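공개 시연 실험 노트
작성일: 2026년 9월 27일
장소: Westgate 연구동 2층 양팔 조작 실험실
작성: 조작 연구반
참석: 운영 인원 전원, Kendra Chisholm(Favon 기술협력 담당), Mélanie Petrenko(Bhatt 설계실), 일반 방문객

1. 개요

금일 연구동 공개 행사의 일환으로 양팔 로봇의 가방 정리 작업을 공개 시연하였다. 본 노트는 시연 준비, 진행 경과, 방문객 질의, 후속 조치를 반원 간에 공유하기 위하여 작성한다. 행사 전체의 운영 결과는 총괄 부서에서 별도 보고서로 정리할 예정이므로 본 노트에서는 다루지 않는다.

등록부 기준 방문객은 33명이다. 오전과 오후로 나누어 입장하였으며, 한 회차의 설명과 시연에 배정된 시간은 동일하였다. 오전 회차에서는 안내 설명이 길어져 질의 시간이 부족하였다. 오후 회차부터는 설명 순서를 바꾸어 시연을 먼저 보인 뒤 배경을 설명하였고, 이 순서가 더 적절한 것으로 판단한다.

2. 작업 선정 경위

지난 2월 내부 시연에서는 블록 적재를 보였다. 당시 참관자들로부터 동작은 안정적이나 실제 쓰임을 짐작하기 어렵다는 의견을 받은 바 있다. 이번에는 일상에서 접하는 물건을 다루는 것이 좋겠다는 합의에 따라 천 가방과 소품을 사용하기로 하였다.

천 가방은 형상이 고정되지 않아 파지 위치를 미리 정해 둘 수 없다. 같은 자리에 놓아도 주름이 매번 달라지며, 지퍼 주변은 천과 이빨 부분의 강성이 달라 한쪽 손가락에 하중이 몰리기 쉽다. 제어 프로그램 Wimier의 기존 설정은 단단한 물체를 기준으로 한 것이어서, 시연 전 주에 손가락 닫힘 속도와 파지 유지 조건을 다시 조정하였다. 조정 전후의 설정 파일은 공용 저장소의 시연 폴더에 함께 보관하였다.

3. 사전 점검

입장 개시 전 다음 항목을 확인하였다.

가. 양팔 기준 자세 복귀 및 관절 영점. 이상 없음.
나. 비상정지 버튼 동작. 운영석과 출입구 측 모두 정상.
다. 손목 카메라 영상 수신. 초기 접속 시 한 차례 지연이 있었으나 재접속 후 정상.
라. 팔을 따라 배선한 보라색 케이블의 여유 길이. 팔을 바깥쪽으로 최대한 벌린 자세에서 당김이 없는지 확인.
마. 연습 동작 700회분 기록의 백업. 완료.
바. 손가락의 천 파지 상태. 지퍼 고리 가까이에서 천을 접어 잡는 자세를 손목 카메라 영상으로 확인하였고, 노란색 출력 손가락을 그대로 사용하기로 하였다.

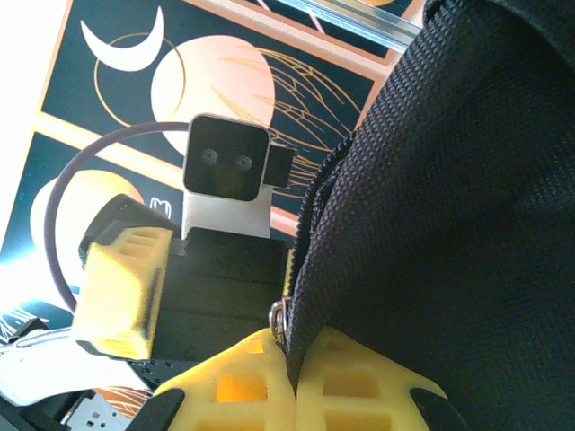
4. 시연 진행

각 회차는 Kendra Chisholm의 인사말로 시작하였다. 이어 운영 담당이 안전선 위치와 관람 시 유의사항을 안내하고, 시연 작업의 목적을 설명하였다. 방문객에게는 로봇이 움직이는 동안 작업 구획 안으로 손이나 소지품을 넣지 않도록 요청하였으며, 이를 어긴 사례는 없었다.

작업 절차는 가방 가장자리 파지, 입구 벌리기, 소품 넣기, 손 떼기의 순서로 구성하였다. 두 팔의 역할은 고정하지 않고 운영자가 가방이 놓인 방향을 보고 정하였다. 한쪽 팔이 천을 잡고 있는 동안 다른 팔이 소품을 옮기는 방식이며, 두 손목이 가까워지는 구간에서는 속도를 낮추도록 하였다.

오전에 가방 입구를 벌리는 단계에서 천이 손가락 사이에서 미끄러지는 일이 두 차례 있었다. 두 경우 모두 운영자가 동작을 멈추고 기준 자세로 되돌린 뒤 다시 시작하였다. 방문객 앞에서 중단이 발생한 것이므로 당황할 수 있는 상황이었으나, 운영 담당이 중단 사유를 즉시 설명하여 진행에 큰 지장은 없었다. 향후에도 중단이 생기면 숨기지 않고 그 자리에서 설명하는 것을 원칙으로 한다.

오후에는 파지 위치를 지퍼 쪽에서 조금 안쪽으로 옮겼다. 미끄러짐은 다시 나타나지 않았으나, 회차 수가 적어 위치 변경의 효과로 단정하기는 어렵다. 소품의 배치도 회차마다 조금씩 달랐다. 가방 위에 올려 두는 물건과 타일 바닥에 따로 두는 물건을 섞어, 같은 동작의 반복으로 보이지 않도록 하였다.
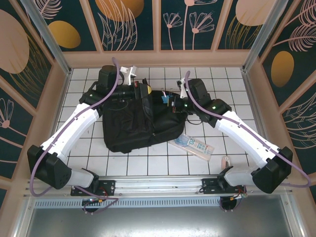 배치를 바꿀 때마다 운영자가 접근 방향을 새로 잡아야 하므로 회차 사이의 준비 시간이 예상보다 길어졌다. 특히 원통형 물건은 천의 경사를 따라 구를 수 있어 놓는 위치에 주의가 필요하다. 납작한 포장품은 바닥에 밀착되면 손가락이 밑으로 들어가지 못하므로, 가장자리를 밀어 세우는 동작을 별도로 연습해 둘 필요가 있다.

5. 주요 질의 및 답변

질의: 로봇이 스스로 판단하여 움직이는 것인가.
답변: 금일 시연은 운영자의 원격 조작으로 진행하였다. 기록한 동작은 이후 자동 수행을 위한 학습에 사용할 계획이며, 현 단계에서 자동 수행의 성과를 말씀드리기는 이르다.

질의: 손가락을 금속으로 만들지 않는 이유는 무엇인가.
답변: 형상을 자주 바꾸어 시험하고 있어 출력 부품이 편리하다. 파손 시 당일 교체가 가능하다는 점도 고려하였다.

질의: 벽면의 식물 그림도 실험에 필요한 것인가.
답변: 실험마다 배경을 달리하여 기록하고 있다. 배경이 한 가지뿐이면 다른 장소에서 물체를 구별하는 데 어려움이 생길 수 있다.

질의: 사람이 직접 하면 금방 끝나는 일을 왜 로봇에게 시키는가.
답변: 가방 정리 자체가 목표는 아니며, 부드러운 물체를 두 손으로 다루는 기술을 확보하는 데 목적이 있다고 설명하였다. 질문하신 분이 충분히 납득하셨는지는 분명하지 않다. 다음 행사에서는 구체적인 응용 사례를 한두 가지 준비하는 것이 바람직하다.

6. 외부 참석자 의견

Mélanie Petrenko는 손목이 서로 가까워질 때 관람석에서 손가락 끝이 가려진다는 점을 지적하고, 손목 카메라 영상을 관람객용 화면에 함께 띄울 것을 제안하였다. 타당한 의견으로 보이며 설치 비용도 크지 않다. 아울러 손가락 안쪽 면의 마찰을 높인 시험품을 Bhatt 설계실에서 검토해 보겠다고 하였다.

Kendra Chisholm은 관람 동선과 관련하여, 출입구 쪽에 방문객이 몰려 뒤편에서는 설명이 잘 들리지 않았다고 전하였다. 안전선을 연장하고 설명자의 위치를 반대편으로 옮기는 방안을 다음 준비 회의에 올린다.

7. 후속 조치

가. 미끄러짐이 발생한 두 회차의 기록을 분리하여 표시하고, 중단 시점의 손가락 개폐값을 확인한다.
나. 파지 위치를 옮기기 전과 후를 같은 조건에서 비교한다. 반복 횟수는 각 31회로 한다.
다. 연습 동작 기록은 900회분까지 확보한 뒤 학습을 시작한다. 그 전에는 설정을 추가로 변경하지 않는다.
라. 관람객용 화면의 설치 위치를 정하고 배선 경로를 도면에 반영한다.
마. 질의응답 내용을 정리하여 안내 자료에 추가한다.

손목 카메라의 초기 접속 지연은 행사 전날에도 한 차례 있었다. 원인은 확인하지 못하였으며, 다음 점검 시 접속 기록을 함께 남길 것.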